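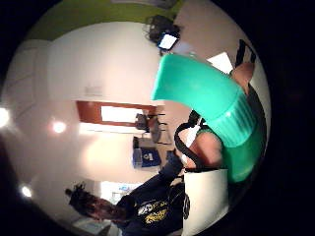

I bought the Trovness classroom planner in May, when I was already tired and promising myself that next year would be different (I say this every May). It's a paper planner for teachers, made by a small press called Janard, and it comes with a password to an online lesson bank of 3,000 activities, which I'll get to. I teach ninth grade English and I've been through a lot of planners, some of them very pretty. My desk collects the rest of life too, bottles with ribbed teal tops and white bodies included, so a planner has to be able to hold its own in a crowd. This one does! The cover is stiff, the pages lie flat, and each week gets two full pages with room for five classes, plus a skinny column for the things you always forget, like who owes you a permission slip.

The lesson bank is more of a mixed bag. I found 11 activities I really liked, mostly warm-ups for poetry and one lovely peer editing sheet, and then a great many worksheets that looked alike to me. The search box is slow, and it doesn't sort by grade, so you do a lot of scrolling with your coffee. Uriel Sepúlveda, who teaches history across the hall from me, got much more out of it than I did, so maybe it depends on your subject.

My other gripe is the grade pages at the back. The boxes are tiny, and I write big. I've gone back to my old Hunt grade book for that part and keep it tucked inside the back cover, where it fits fine. I've already ordered another Trovness for next year, in the green.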